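## 5. Wrist Camera Set-Up and Part Teaching

This section covers fitting the wrist camera to a Clelau gripper, loading a part profile, and teaching a grip on molded housings. It applies to kits shipped with controller software 2.x. For older kits, see Appendix C.

Complete Section 4 (Arm Mounting and Power) first. The arm must be bolted down and the stop button tested.

**CAUTION: Switch the arm to HOLD before reaching between the fingers. The fingers can close without warning if a saved routine is still loaded.**

### 5.1 Fit the camera

1. Set the arm to HOLD and wait for the steady amber light.
2. Remove the cover plate from the wrist flange. Keep both screws.
3. Seat the camera in the bracket with the cable exit facing the forearm.
4. Fasten the bracket with the screws from step 2. Tighten by hand, then a quarter turn with the supplied driver.
5. Route the cable through the two clips on the forearm. Leave enough slack for the wrist to turn fully in both directions.
6. Plug the cable into port 5 on the controller.

Note: Port 2 accepts the same plug but carries no video. If the preview stays black, check the port before anything else.

### 5.2 Check the view

1. On the controller, open **Tools > Wrist View**.
2. Open the fingers to the full width.
3. Confirm that both fingertips show at the bottom of the preview. If only one shows, loosen the bracket, turn the camera slightly, and tighten again.
4. Select **Save View**.

The fingertips are used as a position reference. Do not crop them out with the zoom setting.

### 5.3 Load the part profile

1. Select **Parts > New** and enter a part number. The Wunlow sample housing supplied with the kit is stored as 877.
2. Choose a surface type. Use **Light, smooth** for white or cream plastic, **Dark** for black plastic, and **Mixed** for anything with printed labels.
3. Set lamp brightness to 172 for light, smooth parts. Lower it if edges wash out in the preview.
4. Place the part on a dark mat. Light parts on a light bench give weak edges, and the profile may fail to save.

### 5.4 Teach the grip

1. Put the part in the fixture with the open side facing the camera.
2. Jog the arm until the wall to be gripped and at least one fixed feature are in view. Raised collars, through holes, and rim notches work well. Plain panel areas do not.
3. Select **Mark Feature** and tap the edge of the feature. For an oval collar, tap the outer edge and not the hole. The hole changes shape in the preview as the wrist tilts.
4. Select **Mark Wall** and draw a line along the rim. Short steps in the rim can be ignored.
5. Lower the fingers at slow speed until the pads are level with the wall.
6. Set grip force to **Low**, close the fingers, and lift the part roughly 5 mm.
7. If the part slips, return it to the fixture and raise the force one step. Do not go above **Medium** on thin-walled parts.
8. Select **Save Grip**.

**CAUTION: Do not grip across a raised boss. The pads will seat unevenly and the part may drop.**

### 5.5 If the profile does not save

| Message | Action |
|---|---|
| FEATURE LOST | Repeat 5.4, step 3, with a larger feature |
| LOW EDGE | Change the mat or lower the lamp setting |
| NO FINGERS | Repeat 5.2 |

Clean the camera window with a dry lint-free cloth before calling for service. Solvent wipes damage the coating and void the camera warranty.

Service requests for this section go to Beverley Rudd at the Bustamante depot. Include the part number, the message shown, and a saved preview with the fingers open.

Section 6 covers running a taught grip from a tray.
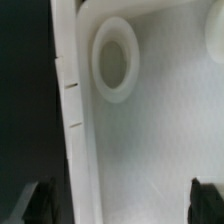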